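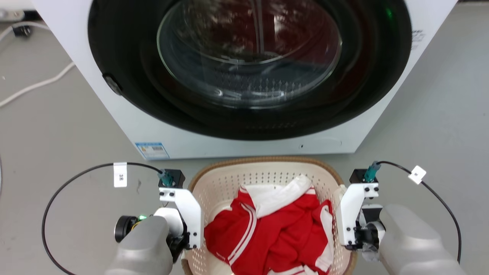 I have been going to the public seats at Gevbridge county court for a year now, and I think more of us should try it. I don't mean the big trials with barristers and television vans outside. I mean the small claims list, where two people who have fallen out over money sit at a table with a judge and try to get it sorted before lunch. Half of it is household stuff: fences, deposits, sofas, a white front-loader with the energy label still stuck to the panel under the door. You would think it dull. I was gripped from the first morning!

Take the one I still tell people about. A woman was claiming £244 from a shop called Rivas, which had sold her a machine and then charged her for a repair she said should have been free. The shop had sent its manager, a nervous young man called Alex, who had brought a folder so full that it wouldn't shut. She had brought a diary. The judge read the diary. He read all of it, every entry, while the rest of us sat and listened to the radiator, and then he asked Alex a very plain question about the date on an invoice. It took Alex a while to find the page. When he did, he said, "Oh. Yes, I see." She got £159 of it, and the judge spent a good five minutes telling her why she wasn't getting the rest. She nodded all the way through. I have seen people win outright and look less content.

I love that explaining. It is the best thing our courts do and we hardly ever talk about it. A judge has to say to your face what he or she believed and what was left unproved, in words you can follow, and you can sit there and disagree with every one of them. Try getting that out of a parking firm or a phone company.

So I am worried about the plan to move most of the Gevbridge list on to paper. Nobody would come in. Both sides would fill in a form, the judge would read the forms, and a letter would go out. I can see the appeal, I really can. Time off work costs money, childcare costs more, and for some people walking into a court is frightening enough to make them drop a fair claim. Let them choose paper, by all means. But it should be a choice, made by both sides, and the ordinary thing should still be a room with a door that anyone can open.

My friend Casimiro Carrasco thinks I'm being soft about this. He had a paper decision last September in a row with a firm called Aten over a deposit of £1,000, and he won, and he was delighted with how little bother it was. Fair enough. I asked him what the judge had made of Aten's side of the story and he hadn't a clue, beyond two lines in the letter. I would have wanted to know! I'd have wanted to watch them say it.

There were 3 of us in the public seats the last time I went, and that counts as a crowd. It costs nothing to get in. You go through the bag check, you ask the usher which room has small claims in it, and you switch your phone off. Take a cardigan, as room two is freezing even in summer.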